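FEEDING STATION AND DRY FOOD STORAGE: INSPECTION CHECKLIST WITH COMMENTS

Site: Kormont Cat Boarding, front feeding table
Inspected by: Selorm Agbeko
Date: January 7, 2022
Form 18, replaces the December version
Copies to: Bergþóra Kirkegaard (kitchen), Masanobu Honda (supplies)

Mark each item OK, FIX or N/A. Write a comment beside anything marked FIX. Anything that touches food gets fixed before the next feed. Everything else has until the end of the week.

PART A. TABLE AND CLOTH

A1. Table stands level and does not rock. OK
A2. Cloth lies flat at the feeding positions. FIX
Paw print cloth is slightly wrinkled along the front. Pull it straight when the table is reset. A raised bowl on a fold can tip when a heavier cat leans on it.
A3. Cloth free of stains and holes. OK
A4. Spare cloth washed and in the drawer. FIX
Drawer had one spare and it had not been through the wash. Bergþóra has taken it.
A5. Nothing hanging over the edge that a cat could pull down. OK

PART B. RAISED BOWL

B1. No chips or cracks in the glaze, rim or foot. OK
Ran a fingertip around the rim and under the base. The glaze is sound.
B2. Bowl clean before food goes in. FIX
There were a few small specks in the bottom of the dish before filling. Probably crumbs from the last bag. Wipe with a dry paper towel, and wash in hot water if anything sticks.
B3. Pedestal steady when pushed lightly at the rim. OK
B4. Portion matches the feeding card. OK
Card in use is the one for small dry meals. A small pile in the bottom of the bowl is correct for this card. Do not top it up to look generous.
B5. Bowl placed clear of the edge. OK

PART C. SERVING DISH AND SCOOP

C1. Glass dish free of chips, especially at the corners. OK
C2. Dish filled below the rim. FIX
Filled too high again, with kibble heaped at the back corner. The line we agreed on is a finger's width under the rim. Pellets go on the cloth as soon as the scoop goes in, and then they get eaten off the cloth or walked on. Pour less.
C3. Scoop clean, no grease film in the bowl of it. OK
C4. Scoop handle tight. OK
C5. Scoop used for dry food only. OK
The wet food spoon stays in the kitchen.
C6. Leftover kibble in the dish thrown out at close, not poured back in the jar. FIX
Kojo Essien asked about this and the answer is still no. Old kibble mixed into the jar spoils the dating on the whole lot.

Table as found, feeding position one:
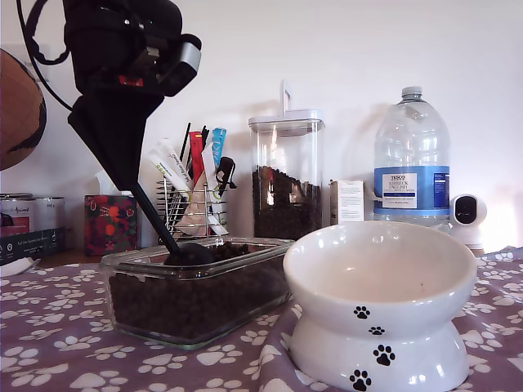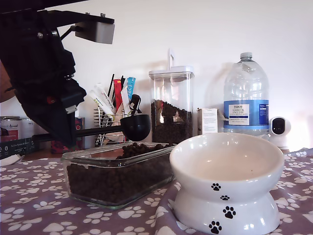
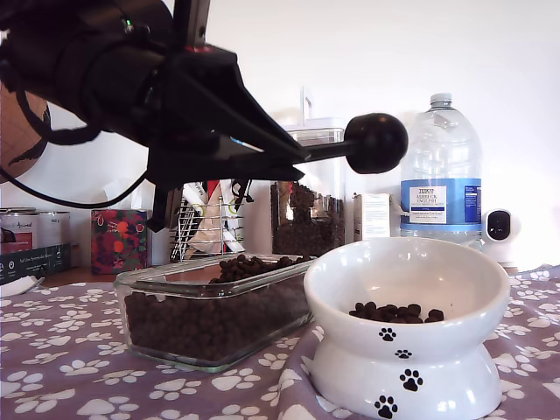
Items B1 to C2: glass dish of kibble and raised paw print bowl, all three photos. Kibble in the bowl in the third photo only.

PART D. DRY FOOD STORAGE JAR

D1. Lid closes fully and the handle is down when not in use. FIX
Handle was upright. Press the lid on, fold the handle, then tug it once to check the seal.
D2. Jar labelled with food name and the date it was opened. FIX
Label has come off in the wash. Masanobu to print a new one. Lot number for this bag is 1153, please put that on the label too.
D3. Level is enough for the next two days. OK
About two-thirds full.
D4. Kibble smells normal, no clumps, no dust at the bottom. OK
D5. Jar emptied and washed between bags. OK
According to the sheet on the cupboard door, done at the last change.
D6. Jar out of direct sun. OK
Will need another look in summer when the light reaches the back of the table.

PART E. TREATS AND SMALL ITEMS

E1. Treat packets unopened, or opened and used up the same day. OK
E2. Treats within date. OK
Two are close. Use those first.
E3. Holder stable, no sharp wire ends. OK
E4. Scissors stored out of reach of cats. FIX
They were standing in the wire holder with the treats. The handle loops are easy to hook with a paw. Hang them on the nail inside the cupboard.
E5. Tissues at the station. OK
E6. Boxes and tins at the back of the table needed for feeding. FIX
Some of this has nothing to do with feeding. Clear what is not used so the back of the table can be wiped in one go. Maximiliano Carrasco has offered a shelf in the office for the tins.

PART F. WATER

F1. Bottled water for the station capped when not pouring. OK
Cap was on.
F2. Bottle dated when opened. FIX
Marker on the cap is fine. Throw out after two days.
F3. Water bowls scrubbed, not only rinsed. OK
F4. Water bowl kept apart from the dry food. OK
Kept on the floor mat by the window.

PART G. FLOOR AND BINS

G1. Floor swept under the table. FIX
Kibble along the baseboard. See C2.
G2. Bin has a lid and the lid shuts. OK
G3. No sign of ants or mice. OK
Checked behind the table with a flashlight. Bait stations are N/A in cat areas and must stay that way.
G4. Broom and dustpan hung up. OK

GENERAL COMMENTS

The equipment is in good shape and nothing needs replacing. Most of the FIX marks are habits. Overfilling the glass dish has been written up on the last 6 sheets and I would like it to stop being a line on this one.

The Rolport bins in the back store were not part of this check. They are on their own form and Kojo has it.

Recheck of B2, C2, D1 and E4 at the next morning feed. Initial beside each item when it has been done. Please do not initial for someone else.

Signed: S. Agbeko
Seen by: M. Honda

Related checklists
Form 19: Back store and bulk bins
Litter room weekly check
Washing bowls and scoops by hand
Reading a feeding card
Cat carriers: latches, doors and handles
Opening and closing the kitchen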